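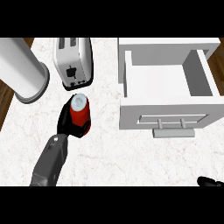 June, morning, kitchen

Slept until twenty past six. The river was down again when I went out to look at it, which makes three mornings running, and the mud bank on the far side has grass coming through it. I read the gauge board at the footbridge and got 131. Yesterday evening it was 143. The board is in centimetres and I have been writing it in this diary since I moved here, for no purpose except that I pass it with the dog.

The boat goes back in the water this week if the caulking holds. I put the second coat of paint on the port side after breakfast, before the sun got round to it. The paint is the grey from Skunelia, the same tin as last year, and it had a skin on it as thick as a pancake. I cut the skin out with a knife and stirred what was underneath for a good ten minutes. It went on all right. There is a patch near the stern where last year's coat had lifted and I should have sanded further back than I did, and you can see the step in it if you get down low. I will see it every time I get in and no one else will.

Osvaldo Aguiar came by at ten to collect his trestles. I said I needed them two more days. He said he needed them as well, for a door, and we agreed he would take one pair and leave me the other, and I would chock the bow with sleepers. We did that between us with the jack. It took an hour with the tea. He thinks I should have replaced the third plank instead of filling it. He said the same last year. I told him it would do another season and he pushed his thumb against it and said nothing, so I have been thinking about the third plank all day.

He had news of the ferry landing. They are going to close it from the end of the summer and move everything up to the Bretska side, where there is parking. The bus will go that way too. It makes no difference to me in the boat but it means a forty minute walk for the people in the lower houses, and Osvaldo's mother is one of them. He had a copy of the notice folded up in his shirt pocket. It is a short notice. There is an address to write to and I copied it on the back of the paint receipt.

Lunch was eggs and the end of the bread.

After lunch I went through the rope box. I had been putting it off since spring. The two mooring lines are fine. The long one is chafed where it goes through the fairlead and I cut off the bad end, whipped it, and have lost perhaps a metre, so it will be short on the outer post but good enough on the inner one. The anchor warp is stiff and smells bad, so I put it in the old bath with the hose running on it and left it. Threw away a lot of short bits I have carried from one house to another. Kept the blue one. Found the missing shackle key at the bottom, under a tin of grease, and now I have two shackle keys, having bought another in April.

The oars want leathers. I have enough leather for one oar. I measured it twice in the hope of a different answer. The man who sold it to me in Xavier has shut his shop, or it was shut when I went past, with paper on the inside of the glass. There is a saddler further on who might have offcuts. I will ask when I go in for the battery. If he hasn't got any I will use the one piece on the worn oar and let the other one wait.

Wrote to the ferry people at three, at the kitchen table. My first try was a page and a half and rather cross. I crossed most of it out. What I sent was eight lines, saying who uses the landing in the early morning and asking whether the bus could still come down as far as the chapel. I didn't say anything about the parking. I walked up to the post with it so that I wouldn't read it again.

Saw Ismael Assunção outside the shop on the way back. He is selling his outboard. He wants 400 for it and says it has had hardly any use, and I believe him, because his own boat has been upside down under a tarpaulin for as long as I have known him. Mine is older than his and hard to start from cold. I said I would think about it. He said he had someone else coming to look. I said that was fine. We then talked for a quarter of an hour about his knee. He is having it done in the autumn and is worried about the stairs at his place, which are steep and turn halfway. I offered him the spare bed here for the first fortnight. He said no, then asked which side of the house got the morning sun.

Money. I went through it when I got in because the outboard had put it in my head. There is 1,000 in the boat account, which was meant to last the year, and out of that the battery has to come, the mooring fee, and the insurance in the autumn. The mooring fee went up again. If I bought the engine I could sell the old one for parts and get a little back. If I don't buy it I will be pulling that cord all summer. I wrote the figures down in two columns and they did not settle anything. I notice I have now written down three reasons to buy it in different places today, counting the back of the ferry letter.

Anchor warp came out of the bath at five, much better. Hung it in loops along the fence. The dog took the end of it down the garden and had to be followed.

I took the long way round by the weir before supper. The swifts are back over the mill in good numbers. The path past the allotments has been strimmed and somebody has mended the stile with a new step, sawn square and not yet weathered. Two boys were fishing off the wall with bread. They had caught a small roach and were keeping it in a bucket to show someone's father. The water below the weir is very clear now and you can see the old piles from the first bridge, a double row of them going across, black and quite close to the surface. I must remember where they are when I come up that way. Last summer I touched one with the keel at low water, very slowly, and felt it through the soles of my feet. I lined it up today from the bank: the third pile from this side is in line with the mill door and the lamp post. Keep to the far side of that and there is depth enough.

Supper was potatoes and the smoked fish my sister sent. It has kept well. I should write and tell her, and I should also answer her question about August, which I have had for two weeks. She wants to come for ten days with the children. There is room if Ismael is not in the spare bed, and he won't be by then. The little one gets sick on the water, or did. The older one will want to row. I will need life jackets in their sizes and the ones in the shed are either mine or very old. Add to the list for Xavier.

The list, so I have it in one place: battery, leather if he has any, life jackets two, small brass screws, bread flour, stamps, a new brush, dog's tablets. Also the library book, the one on the Lodonard canal, which is overdue and which I have not finished. I got as far as the chapter on the second set of locks. The author spends nine pages on a quarrel between two engineers over the clay and then covers the actual digging in a paragraph. I would have liked it the other way about. There is a good folding map at the back, though, and I copied the part with the basin on it, as I'd like to take the boat through there one year, if it can be done. It would be four days up and three back, with the current. I would want company for the locks.

Half past eight. Went out to look at the paint. Dry to the touch on the top strakes and still tacky low down, where there is no air. There were midges in it. I left them, as picking them out makes it worse, and they will brush off when it has gone hard. I turned the boat's tarpaulin back on that side and weighted it with bricks so it won't touch in the night. No wind to speak of. The forecast gives rain for the afternoon tomorrow, so if I want to do the starboard side I have to be at it by seven and finished by ten.

I pushed on the third plank myself while I was out there. It gives a little. It gave a little last year too, but I think it is more now, and I think it is the end nearest the rib, where the filler is. I could get the plank out in a morning. I would need a length of larch and Osvaldo has some, and I would have to ask him for it and hear about it. It would put the launch back by a week at least, and the paint on that side would be wasted.

Will look at it again in daylight.

Gauge at nine, 131 still. Warp brought in. Dog fed. Rang Ismael and got no answer.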